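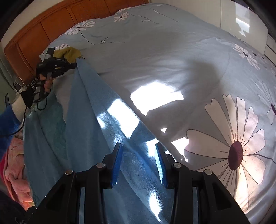

4.3 Failure of the pose estimate during cloth handling

The most serious fault in our bedroom recordings was a sudden loss of tracking. Of 300 episodes collected with the Hander grippers, 54 had to be removed for this reason. In a typical case, the estimated position of one gripper jumped sideways by several centimeters and then stayed there, while the other gripper was tracked correctly. A policy trained on such data learned to close the jaws beside the cloth — and it did so with full confidence.

We first suspected the time stamps, because the Junix recorder had shown delays in August. After the clocks were corrected, the fault remained. Figure 3 gives a view from the handling of a blue garment, where the cloth takes up the middle of the view and is blurred by motion.

Figure 3. Blue garment over the bed, with the open jaws in the foreground.

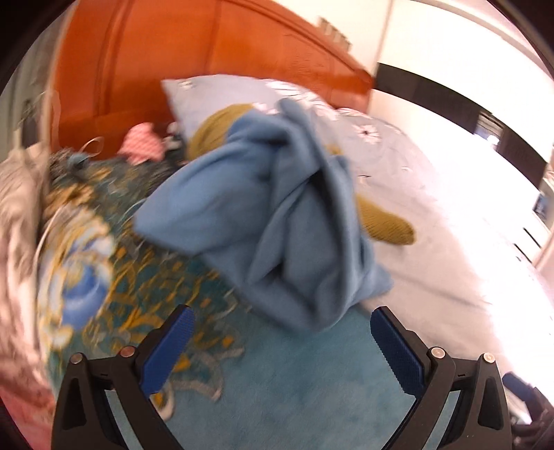
Could the fault be found without checking every episode by hand? A simple test on the distance between the two grippers found most of the bad episodes, but it missed those in which the error grew slowly. For these we compared the path with a second estimate from the Breathnach filter, and marked an episode as faulty when the two differed for more than 2 seconds.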